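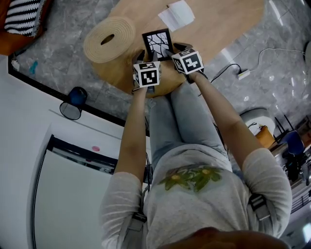
Two hand-held grippers hold a small black picture frame upright over a tabletop. The marker cubes give each gripper's position during a demonstration.

Handheld demonstrations cut setup time in two-arm robot study

A research group at Trutport says it can teach a two-armed robot to handle household objects from demonstrations recorded without the robot present. The method, named Grundance, was described in a report released in December.

In the usual approach, an operator steers the robot itself through a task many times, and the control program is trained on those recordings. That ties up the machine and takes place in the lab. With Grundance, a person holds a gripper in each hand and does the job at an ordinary table. Printed cubes on the grippers let the software work out where each one is and how it is turned, using video from a head-level camera.

The group trained its program on 5 tasks. They were standing a picture frame upright, unrolling a mat, squaring a stack of paper, passing a cup from one gripper to the other, and closing a box lid. Each task was demonstrated 80 times by people who had practiced with the grippers for less than an hour.

The trained program then ran on a two-armed robot called Pap. It made 100 attempts at each task, with the objects placed in a new position every time. The picture frame task was completed in 80 of the 100 attempts. The mat gave the most trouble, and the report lists it as unsolved. Pap often took hold of two layers at once and dragged the whole roll along the table.

"A frame is a good test because you need both hands to agree," said Kojo Osei, who led the work. "If one side pushes a little harder than the other, the thing swings around and you have to start over. People correct for that without thinking, and we wanted the recordings to have those corrections in them."

Earlier versions used a single gripper and a camera fixed to the ceiling. Osei said the ceiling view lost the markers whenever the person leaned over the work. Moving the camera to head level fixed most of that, though recordings still have short gaps when a forearm passes in front of a cube. The software fills gaps of up to 2 seconds by estimating the path between the last and next clear views. Anything longer is thrown out.

Lighting was another problem. Strong reflections from a window or a shiny floor made some markers hard to read, and the group ended up printing them on matte paper. The cubes carry a different pattern on each face, so the position can be worked out from whichever faces are in view.

The report also notes that the robot is slower than the people it learned from. Pap took more than twice as long on every task, partly because its arms were limited to a low speed for safety.

Bratuvon, which builds the grippers, plans to make the parts drawings available to other labs. The Trutport group will work next on soft and rolled items, starting with a version of the mat task in which the robot is allowed to feel how hard it is pinching. Osei said new recordings for that work are already being collected.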